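# How to refill soap bottles from a large canister

I buy liquid soap in a big canister from Uvano two times a year, in May and in autumn. At first I poured it directly into the small bottles and lost much of it on the table. Now I do it in the way written below.

You need a funnel with a wide neck, a kitchen scale, a dry cloth and a pen for labels.

1. Rinse the old bottles with warm water, without any soap left inside.
2. Put them upside down on a cloth until the next morning. If water stays inside, the soap becomes thin.
3. Weigh one empty bottle with its cap. My Pilard bottles weigh 40 grams.
4. Put the funnel in and pour slowly – the soap needs time to go down.
5. Stop at 379 grams on the scale. Leave some space under the cap. 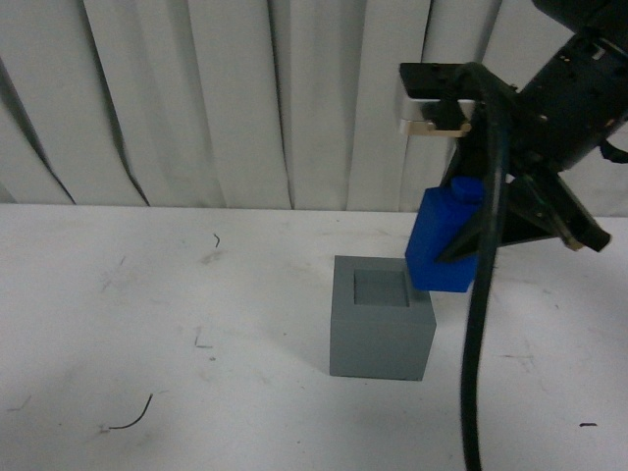
*Text by the editor of the Skakotton household pages, Mon 12 September*

A full bottle is heavy at the top and falls easily, so I keep each one in a holder with a hole that fits it well. Before you put the bottle in, wipe the bottom. Soap under the bottle dries and then it sticks.

Write the date of filling on the label. Do not mix two kinds of soap, even from the same maker. I did it once with Sirko and the result was like jelly – I had to throw away the whole bottle.

If the pump does not work after filling, press it slowly ten times. If still nothing comes, take it out and hold the tube in hot water for a few minutes.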